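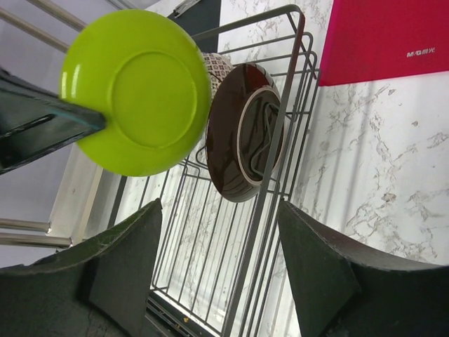
Manon Lapointe's view is that a club our size has no business doing dishes at all and should stick to blocks until spring. I'd like a second opinion before I give in.

Search this site Search Go

We're a student robotics club, and our project this year is dish handling for the Gomstead challenge. The arm has to take plates and bowls out of a wire rack and set them on the counter. The camera rides at the wrist, and we're training on demonstrations we drive by hand. Last year's team wrote that 2,000 demonstrations were enough. I have my doubts, because as far as I can tell every one of theirs used the same plate in the same slot.

Our trouble is bowls. A flat plate near the side of the rack usually goes fine. A bowl standing on edge among the wires is another story: the fingers come down, one of them catches a wire, and the whole rack slides. Two of my teammates want to collect more demonstrations. One wants to buy the Virell fingers, which are narrower and cost more than our travel money. Is either of those likely to help, or are we fooling ourselves?

Posted by flasgate_club

Kendra MacDonald

I'd hold off on both. More demonstrations of a bad approach will get you a very well-practiced bad approach. Before you record anything else, watch your own bowl runs back from the wrist camera and ask whether you, a person, could tell where the rim is at the moment the fingers start to close. When a bowl is upright in a rack you're often looking at its foot, with a wire across it, and another dish behind. If you can't tell, I don't see why the network would.

What we did with our high school team was pretty dull. We changed the approach so the wrist tilts earlier and comes in along the wires, then recorded 20 runs that way and looked at those before doing any more. The rack still moved now and then, but we could say why. We also put rubber feet under it. Check your rules on that, some judges call it a fixture.

On the fingers, ask Virell for numbers on curved glazed dishes. I asked once and got a brochure. Narrow fingers fit between wires better, sure, but they also have less to hold on with, and a heavy bowl can swing in them.

I don't agree with going back to blocks. You'll learn how to pick up blocks.

kowalchuk_lab_rat

just get more data, 3 times what you have. also randomize the lighting. worked for us

Kendra MacDonald

Worked on what, though? If your test dishes were the same ones you trained on, that isn't much of a result. I'd want to see it pick up a bowl it has never met, in a rack somebody else loaded.

kowalchuk_lab_rat

it was mugs mostly. hanging on hooks. ok fair

flasgate_club

Thanks, both. I went through our bowl runs last night and in a lot of them I couldn't have told you where the rim was either. We're going to try the tilted approach with short batches and leave the Virell order alone for now. Manon is not convinced — she says the rack will slide whatever we do — and she's bringing her box of blocks to the next meeting anyway. The rules only say the rack "may not be fastened," so I've written to ask about rubber feet. No answer yet.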